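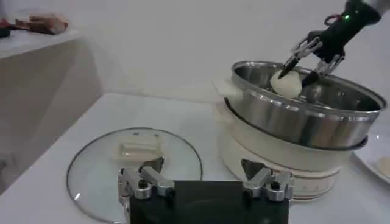
Two-arm work at the steamer, with the glass lid off and set down on the table.

Write the Rules for the Fingertips First
By Araceli Villanueva
January 2018

Most written rules for robots that work near people are about force and speed. How hard may the arm push, how fast may it swing, how soon must it stop. I have no quarrel with any of that. I spent years checking those numbers for a living and I would not want to stand next to an arm that ignored them.

But when a robot handles food, the part that matters most is a few square inches at the end of the fingers, and on that subject the house rules I get sent to review are nearly silent. The last set came from Zullgate, a small firm that prepares steamed and boiled food with robot arms. It ran to 104 pages. Six lines covered what the fingertips may touch and in what order.

A cook learns this early. You don't pick up a raw dumpling, lift a lid, move a cable out of the way and then pick up a cooked dumpling with the same hand. You wash in between, or you change tools. A gripper has no habit of that kind unless someone writes it down and someone else puts it into the program.

My first proposal is a touch list. Every object a gripper can reach goes on it: food, plate, pot, lid, handle, tabletop. Next to each one goes a plain answer to two questions. May the fingertip touch it? What has to happen before the fingertip touches food again? Liviu Dinu, who reviewed the Zullgate rules with me, objected that the list would be different at every table. He is right, and I think that is a point in its favor. A list copied from another kitchen is worth very little.

The second proposal concerns the body behind the fingertips. Food rules tend to ask whether a surface "in contact with food" can be cleaned. The finger linkages on most grippers are not meant to be in contact with food, so they pass. They also have screws, pivots and narrow gaps, and they hang right over an open pot. Steam goes up into them, and what collects there can drip back down. Any part that passes over open food should be treated as a food surface. Either cover it with a sleeve that gets changed, or make it easy to take apart and wash. I would also count short loops of cable near the joint, which are easy to forget when the checklist only names metal parts.

Teodoro Arroyo, who builds gripper fingers, told me that a sealed linkage costs more and grips worse. I believe him on both counts. For a bun, though, a slightly worse grip is often good enough. Soft dough doesn't need much holding. It needs wide, gentle contact and a slow release. 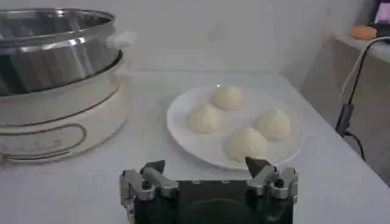 Leave room on the plate

My third proposal is about spacing, and it will sound minor. Four buns on a round plate, spread out with gaps between them, is a sensible layout for two metal fingers that have to open on both sides of each one. Put more on and the fingers start to brush the neighbors. One dirty touch then becomes several. Rules should state the smallest gap allowed between pieces, measured with the fingers fully open. Zullgate's draft gave a maximum load per plate in grams, 400 of them, and said nothing about gaps.

Cables and plugs

Cooking appliances have cords, and cords hang wherever the outlet happens to be. For a person a cord is a nuisance. An arm can catch one and pull a full pot over. I would require fixed cord routes, clipped down, outside the reach of every arm at the station, and a check of them at the start of each shift.

Who signs

The usual complaint is that small kitchens can't carry this much paper. Ye-seo Yoon runs one, and she put it to me bluntly: if it takes more than a page she won't read it, and neither will the night crew. So make it a page. A touch list, a cleaning interval, a gap, a cord route and one signature. Whoever signs should be the person who would stop the line, which in most places is the lead cook. I would not hand it to the integrator, who goes home after the install.

Zullgate has agreed to try the one-page version at a single station until August. The other 104 pages stay in force.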